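Flustwood Sit-Down Packing Table

Kivden Supply > Packing Room > Tables

A white top, gray metal legs, crossbars underneath. Marcus Lyons in our packing room has asked me to say it is more exciting than that, and I have looked into it, and it is a table. It's built for small-batch packing: one person in a chair, a bottle, the box the bottle goes in, and a bigger cardboard box for everything else.
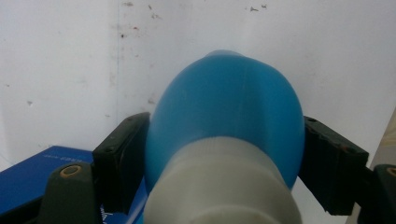
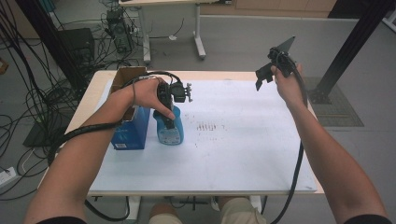 The top is a white board set on a light wooden frame. White was picked because a dropped cap or a stray label shows up on it right away. So does everything else. Scuffs and smudges will arrive in the first month and you'll stop seeing them by the second. Most dark marks come up with dish soap and a damp cloth. The ones that don't are yours to keep.

Open cartons go at the back left corner if you're right-handed, the other way around if you aren't. Leave the flaps up. Folding them down and back up again between items is how Marcus lost most of April.

What fits
Upright bottles, flat boxes and one open carton, with elbow room left over. Your knees go under the front edge. Please don't kneel on it, stand on it, or put the laser printer on it -- we've had all three, two from the same customer.

Specs
Top: 23 inches deep
Weight limit: 50 pounds, spread out
Assembly: 12 bolts, one wrench (included, not good)
Finish: white top, gray legs, no other choices

In the bag
Feet, bolts, the wrench, and a sheet of instructions translated by Ute Kleinschmidt, who would like it known that step 4 was already like that.

Ordering
Sold singly. We ship flat. If you need 200 of them, write to Genivaldo Pacheco first, as he'll want to know where you plan to put them. Returns are fine as long as the top hasn't been drilled. Replacement tops are sold separately under Spare Parts, and the bolts are the same as on the old Golob bench.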